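# Woltley's clothes swap is back, and it's moved to the old bus depot

1 October 2026

Good news for anyone whose wardrobe door won't shut: the Woltley clothes swap is coming back this month, and it's going to be a lot bigger than the last one. I went along in August, when it was still squeezed into the library's back room, and came home with a raincoat, two jumpers and a slightly sore foot (someone wheeled a rail over it, no hard feelings). So I was very pleased to hear they've been given the old bus depot on Collado Road for the autumn round.

If you've never been, it's very simple. You bring clothes you don't wear any more, you get a token for each piece, and you spend the tokens on other people's clothes. No money changes hands for the clothes themselves. There's a small door charge this time, two pounds for grown-ups and nothing for under-16s, which goes towards the heating. I've stood in that depot in winter waiting for the old number six, and I can tell you two pounds is a bargain.

## What happened in August

I asked the organisers for the numbers and they were happy to share. In August they took in 3,960 pieces of clothing over the one weekend, which is a staggering pile when you think of the size of that back room. Most of it went out again. What was left on the last afternoon came to 377 pieces, and those were bagged up and sent to the rag merchant over in Rikberg, who takes anything clean whether or not it's got holes in it.

There were 568 people through the door as well, and I think I queued behind most of them. The line went past the bike racks and round by the chemist at one point. A lady in front of me had brought a flask and a folding stool, and by the time we got to the front I was wishing I'd done the same.

The queue was the main grumble, to be fair, along with the changing space (one curtain, one mirror, a lot of elbows). Both should be better this time. The depot has room for proper rails down both sides, and there'll be six changing cubicles put up at the far end where the ticket office used to be. The tea counter is coming too, and yes, I checked, the cheese scones are coming with it.

## What's changed

The biggest change is the token system. Last time it was one piece, one token, no matter what you handed in, so a winter coat got you exactly the same as a vest top. I watched a man swap a perfectly good wool overcoat for a pair of swimming trunks and he did look a bit sad about it. From this round, coats, suits and boots get you three tokens, dresses and jumpers and jeans get you two, and everything else gets you one. It costs the same number to take one home, so it should all come out even.

There's also a limit of 20 pieces per person. I've heard a few complaints about that already, mostly from people with big families, but children don't count towards your limit if they come along with their own bag. I think that's fair enough. In August one car turned up with the seats folded down and bin bags to the roof, and it took the sorting table most of an hour to get through it.

School uniform gets its own corner, and it's free. No tokens at all, just take what you need. They've already got 500 bits of uniform put by from the summer collection, washed and sorted by size, and it covers both primaries and the big school. Trousers and skirts are plentiful. They're short of PE kit and anything with the newer green badge, so if your lot have grown out of theirs, please do bring it!

Oh, and shoes are allowed now. They weren't before and I never did find out why. They need to be in pairs and tied together by the laces, or in a bag if they haven't got any.

The mending table is staying as well, which makes me happy, as it was my favourite bit last time. The haberdashery people from Woloment are bringing three sewing machines and a big tin of buttons, and they'll do a hem or a zip while you have a look round. You pay for the thread and bits, nothing for the work. I had a pocket fixed in August and it's holding up better than the rest of the coat.

## When and how to get there

Doors are open from ten until four on both the 17th and the 18th. You can drop clothes off early at the depot from the 12th, between five and seven in the evening, and they'll give you your tokens there and then. I'd do that if you possibly can, as early droppers get to use the side entrance.

Parking is a bit of a pain, I won't pretend otherwise. There are a few spaces on the forecourt, but they're being kept for blue badge holders. The Rikberg bus stops right opposite and runs every half hour until teatime, and there's the usual car park behind the market, five minutes' walk if you're not carrying much.

## How to get your things ready

They've sent round a short list of what they'd like you to do before you turn up. I've put it down more or less as they gave it to me, with a few bits of my own.

1. Wash everything, even if it's been clean in a drawer for years. Drawer smell is a real thing.
2. Go through the pockets. They found door keys, a hearing aid battery and a half-eaten packet of mints last time, and the keys are still in a jar at the library if they sound like yours.
3. Do up zips and the top button, so things stay put on the hanger.
4. Spread each piece out flat on the bed and give it a proper look in good daylight, front first and then the back. T-shirts with a print on the chest are always popular with the teenagers, so do put those in.

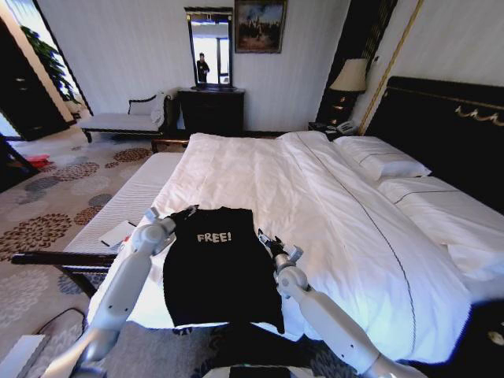

5. Pin a note to anything with a small fault, such as a missing button or a loose hem. It'll go to the mending table first and you still get your tokens.
6. Fold, don't roll. I'm a roller by nature and I've been told off for this.
7. Bring it all in a bag you'd like back, or one you don't mind losing, and put your name on it if it's the first sort.

They can't take underwear (unless it's new with the tags on), pillows, duvets or anything electric, so heated gloves are out. Hats are fine. Belts are fine. Fancy dress is very welcome with the end of the month coming up, and there'll be a rail just for that near the door.

If you'd like to lend a hand, they're mostly after people for the sorting table on the first morning and for packing away on the second afternoon. Put your name on the sheet at the library desk, and you'll get a free scone and first look at the rails before the doors open. I've signed up for the sorting, so if you see somebody in a second-hand yellow raincoat buried under a heap of jumpers, come over and say hello.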